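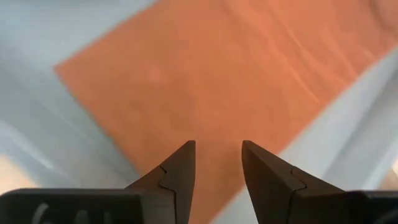 Dougal Mowat hielt die ganze Rechnung für müßig: Wer einen Roboter kaufe, kaufe den Roboter, und der Rest finde sich in der Schublade. Wir haben diese Auffassung in der Planungsphase von Millach weitgehend geteilt, allerdings ohne sie so klar zu formulieren. Der vorliegende Abschnitt beschreibt, was in der Schublade fehlte.

4 Beschaffung und Haushaltsplanung

4.1 Ausgangslage

Der Arbeitsplatz, an dem die Versuche mit textilen Objekten stattfinden, ist in seiner Grundform anspruchslos. Abbildung 1 zeigt die Aufgabe aus Sicht der Kamera am Handgelenk: ein Tuch, eine helle Unterlage, ein geöffneter Greifer. Auf einem solchen Bild sieht die Sache nach einem kleinen Etat aus. Der ursprüngliche Antrag folgte diesem Eindruck und führte vier Positionen auf, nämlich Arm, Greifer, Kamera und »Sonstiges«. Die vierte Position war die kürzeste im Text und im Vollzug die längste.

Abbildung 1: Orangefarbenes Tuch auf heller Unterlage, Ansicht der Handgelenkkamera; beide Greiferfinger im unteren Bildteil, nicht geschlossen.

Angefragt wurden zwei Anbieter. Heltar lieferte ein Angebot über Arm und Steuerung als Paket, Undex eines über Greifer und Kamerahalterung. Eine dritte Anfrage bei Ní Chonaill betraf ein gebrauchtes Gesamtsystem und wurde mit der Rückfrage beantwortet, ob wir einen Gabelstapler hätten. Die Anfrage wurde nicht weiterverfolgt.

4.2 Verbrauchsmaterial als Investition

Nach den Haushaltsregeln unseres Hauses ist ein Roboterarm eine Investition und ein Tuch ein Verbrauchsgut. Diese Unterscheidung ist einleuchtend, solange man das Tuch nicht als Versuchsobjekt benötigt. Für unsere Zwecke muss ein Tuch über die gesamte Laufzeit dasselbe Tuch bleiben: gleiche Farbe, gleiches Gewebe, gleiche Neigung, an den falschen Stellen Falten zu werfen. Wird die Sorte beim Händler ausgelistet, ist die Vergleichbarkeit der Messreihen dahin, und mit ihr ein Teil des Arguments, mit dem der Arm bewilligt wurde.

Wir haben deshalb 40 Tücher derselben Charge auf einmal bestellt. Die Bestellung wurde zunächst mit der Frage zurückgewiesen, ob das Institut beabsichtige, eine Gaststätte zu eröffnen. Nach einer schriftlichen Begründung von zwei Seiten wurde sie genehmigt. Legt man die Arbeitszeit für die Begründung auf die Stückzahl um, handelt es sich um die teuersten Tücher, die einer der Beteiligten je gefaltet hat, und die einzigen mit Aktenzeichen.

Ähnliches gilt für die Unterlage. Eine helle, matte Fläche erleichtert die Trennung von Objekt und Hintergrund erheblich, sie verschmutzt aber und lässt sich nach einigen Monaten nur noch mit gutem Willen als weiß bezeichnen. Im Antrag stand sie überhaupt nicht, weil alle Beteiligten davon ausgingen, ein Tisch sei vorhanden. Es war auch einer vorhanden. Er hatte die falsche Höhe und gehörte der Nachbarabteilung, die ihn im Dezember mit Verweis auf die Inventarliste abholte.

4.3 Greifer und Fingerspitzen

Die Auswahl des Greifers wurde nach Datenblatt getroffen, also nach Hub, Schließkraft und Gewicht. Für dünne Stoffe ist keiner dieser Werte besonders aussagekräftig. Entscheidend ist, was an der Spitze geschieht, wenn zwei Finger versuchen, eine Lage Gewebe von einer glatten Fläche aufzunehmen, ohne in die Fläche hineinzufahren. Darüber schweigen die Datenblätter, vermutlich aus Taktgefühl.

Wir empfehlen, Fingerspitzen grundsätzlich als eigene Position zu führen und bei der Auswahl des Greifers darauf zu achten, dass sie sich getrennt vom Fingerkörper beschaffen lassen. Im Millach-Budget waren sie im Greiferpreis enthalten, und zwar genau ein Paar. Die Nachbestellung scheiterte im ersten Anlauf daran, dass Undex Spitzen nur in einem Satz zu 10 Paaren abgibt und der Satzpreis über der Grenze für Kleinbeschaffungen lag. Im zweiten Anlauf wurde der Satz auf zwei Kostenstellen verteilt, was die Innenrevision später mit Interesse zur Kenntnis nahm.

Flora MacLeish schlug daraufhin vor, die Spitzen selbst zu fertigen. Der Vorschlag ist sachlich richtig und haushalterisch heikel: Die Werkstattstunden erscheinen in keinem Angebot, lassen sich nicht ausschreiben und fehlen an anderer Stelle. Wir führen sie in der Nachkalkulation auf, obwohl sie formal nichts gekostet haben. Ein Kollege aus der Werkstatt sieht das mit dem »nichts« anders und hat um entsprechende Erwähnung gebeten.

4.4 Kamera und Kabel

Die Kamera am Handgelenk war mit Abstand der unauffälligste Posten des Antrags. Ihr Bild wird zu den Rändern hin weich, was für die Aufgabe hinnehmbar ist und den Preis erklärt. Eine bessere Optik wurde erwogen und verworfen; das Geld dafür war bereits in Kabel geflossen.

Kabel verdienen eine eigene Bemerkung. Für die Verbindung zwischen Handgelenk und Rechner waren 35 Euro vorgesehen, ein Betrag, der einer Schätzung am Rande einer Besprechung entstammt und danach durch alle Fassungen des Antrags unverändert weitergereicht wurde. Zahlen dieser Art gewinnen mit jeder Kopie an Autorität. Ein Kabel, das die Bewegungen eines Arms über Monate mitmacht, war zu diesem Preis nicht zu haben. Das beschaffte Kabel machte sie bis in die dritte Woche mit. Die Ausfallzeit wurde als »Auswertungsphase« verbucht.

4.5 Reserve

Die freie Reserve des Projekts betrug 2.000 Euro. Sie war für Unvorhergesehenes bestimmt und wurde ausschließlich für Dinge verwendet, die jeder hätte vorhersehen können: einen Tisch, Leuchten, die keine wandernden Schatten werfen, Ersatz für das erwähnte Kabel und eine Rolle Klebeband von überraschender Güte. Als die Steuerung tatsächlich unvorhergesehen ausfiel, war die Reserve aufgebraucht. Heltar tauschte das Gerät auf Kulanz, verlangte aber die Originalverpackung, die aus Platzgründen entsorgt worden war. Die Beschaffung einer Ersatzverpackung lief über »Sonstiges«.

4.6 Folgerungen für die Planung

Für vergleichbare Arbeitsplätze würden wir die Reihenfolge der Planung umkehren. Am Anfang steht das Objekt, das gegriffen werden soll, in einer Menge, die bis zum letzten Versuch reicht. Danach kommen Unterlage und Beleuchtung, dann die Spitzen, und erst wenn diese festliegen, der Greifer, der sie trägt. Der Arm ergibt sich beinahe von selbst. In der Praxis wird man ihn trotzdem zuerst kaufen, weil er sich im Antrag am besten liest und die Mittel für Investitionen im Haushaltsjahr verfallen, die für Tücher hingegen gar nicht erst zugewiesen werden.

Offen bleibt, wie Lieferzeiten abzubilden sind. In unserem Fall traf der Greifer vor dem Arm ein und lag über den Sommer im Schrank, während seine Gewährleistungsfrist lief. Eine gemeinsame Lieferung hätte Aufpreis gekostet, den wir seinerzeit für vermeidbar hielten. Mowat hat seine eingangs zitierte Auffassung inzwischen dahin gehend präzisiert, dass es auf die Größe der Schublade ankomme. Eine größere ist für das kommende Haushaltsjahr beantragt, und zwar als eigene Position.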